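Visit report: Stundura lab open day
By Hui-mei Yen | September
14 shares | 3 comments

Stundura opened its Lariditz site to visitors for one afternoon, and most of the program dealt with a single question: how much robot manipulation training can be done with data from hand-held grippers. No arm is needed at collection time. A person holds the gripper, does the task, and the camera on the tool records it.

Hui-mei Fung, who runs the data side, presented the method. A policy called Zusley was trained on 325 demonstrations of picking and sorting small packaged goods. A second policy was trained on 211 of the same demonstrations, selected so that no table covering appeared more than 10 times. On a fixed arm with unfamiliar tables, the smaller set gave the better grasp rate. The gap closed when both were tested on plain surfaces.

Fung attributes this to background variety. Packets on a busy printed cloth force the model to separate object edges from pattern edges. Foil is a separate problem. Glare moves across the pouch as the wrist camera moves, and the depth estimate fails in that area. The group masks the worst highlights before training and accepts the loss of data.

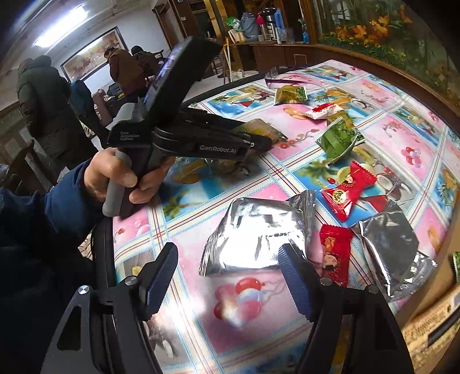
Grip width was the other topic. Soft packets deform before the fingers are fully closed, so the width signal alone says little about whether an object is held. The current version adds the change in width over the last 44 samples. I asked about force sensing and was told it is planned for the next version, which has the working name Pan.

I would have liked to see failure cases broken down by object. The handout gave only totals. The test protocol is due to be posted with the code.

Comments (3)

mtk_lab: Was the 211 subset picked by hand or by script?

H. Yen: By script, with a manual check of the cloth labels.

parallel_jaw: Masking highlights hurt us on clear plastic. Would like to see numbers for that.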